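Vandale lime plaster

Vandale plaster is a lime and sand wall finish, named for the river town of Vandale where most of the surviving work is found. Used inside and out on brick and rubble stone. Colour runs from cream to a dull grey, depending on the pit.

Materials
Lime from the Ukitz kilns, sand from Tandik. Goat hair in the base coat only. Putty was aged in pits, often over winter, opened again after November.
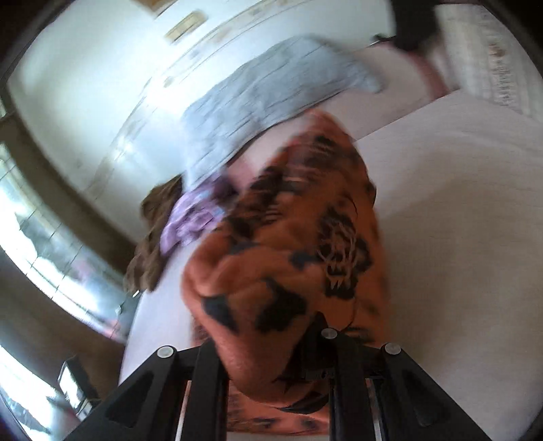 Three coats as a rule, the last one polished with a steel float. Older houses have two. Cement patches from later repairs trap damp and usually have to come off befor any new coat goes on.

Surviving work
A survey by the Soylu Trades School listed 395 buildings with some original plaster, 187 of them in good order. The largest single job is the Tandik grain hall, 990 square metres of wall. 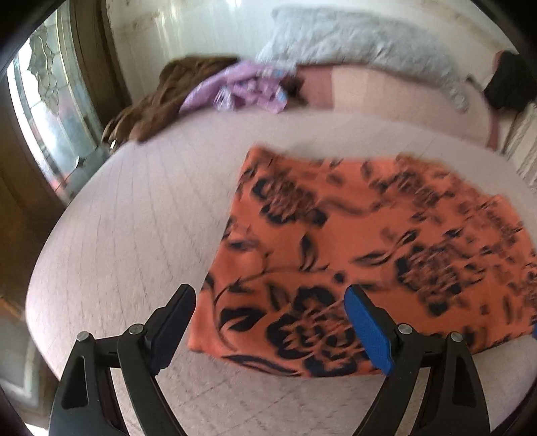

Orange fabric with a black floral print, spread on a pale pink quilted bed.

Training
Soylu runs a 600 hour course in lime work, half of it on site. Students do there own slaking.

See also: Limewash, Pargeting, Ukitz kilns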